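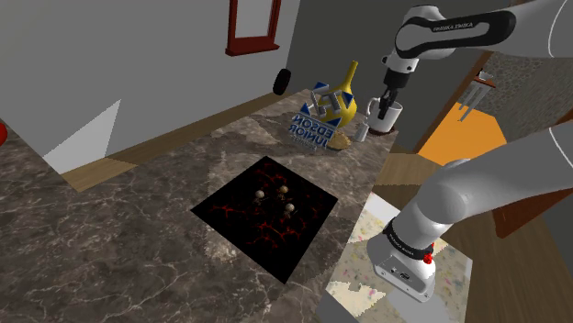

The Twelfth Cup

Vaughan Cosgrove had been reviewing kitchen products for Clitis long enough to have opinions about whisks. He had never been sent a kitchen before.

This one arrived in October as a login. Tolton Home, the email explained, let you try out a robot arm in a simulated kitchen before you paid for one in your own. You picked the counters. You picked the clutter. You typed in a chore, and the arm did it, and by the end of the free trial you were supposed to be unable to imagine lifting a mug yourself.

Vaughan picked marble, having always wanted marble. He let the software choose the clutter. It gave him a yellow vase and a black mat that glowed with cracks of red lava, on which it had set three spotted beige balls.

"Are those food?" he asked the help window.

"Great choice!" said the help window.

He typed: Bring me the white mug.

The arm came down from the upper right with the air of a surgeon late for lunch. Its two black fingers dipped inside the rim and stayed there.

"Grasp confidence 87," said the panel at the side.

Vaughan waited. He got up and made himself a real coffee, in a real mug, an operation he completed with a grasp confidence he would have put in the low forties. When he came back the number was 100 and the fingers had not moved.

He called the support line and got a woman named Beddoe, or possibly a woman at a company named Beddoe. She said it both ways.

"It's holding the mug," she said.

"I asked it to bring me the mug."

"Bring it where?"

He looked at the marble, the vase, the plain grey wall. It was a fair question. He had furnished the place and neglected to put himself in it.

"There's an add-on for that," she said. "Inutex Presence. It gives the arm a customer."

"What does the customer do?"

"Receives things, mostly."

Presence cost 12 dollars a month. He put it on the Clitis card and was asked to choose a height, a shirt and a level of patience. He chose his own height, a better shirt, and medium patience, which he felt was generous to everyone. Then he typed the chore again and leaned in.

The mug rose. It traveled the length of the counter, passed over the three balls without comment, and was set down in front of a man in a very good shirt. The man picked it up. He looked pleased. The panel reported task complete in 121 seconds and invited Vaughan to rate his experience.

He found there was nowhere to say that it had been somebody else's.

He gave it four stars, drank his coffee, and went back in to see whether the fellow wanted anything with it.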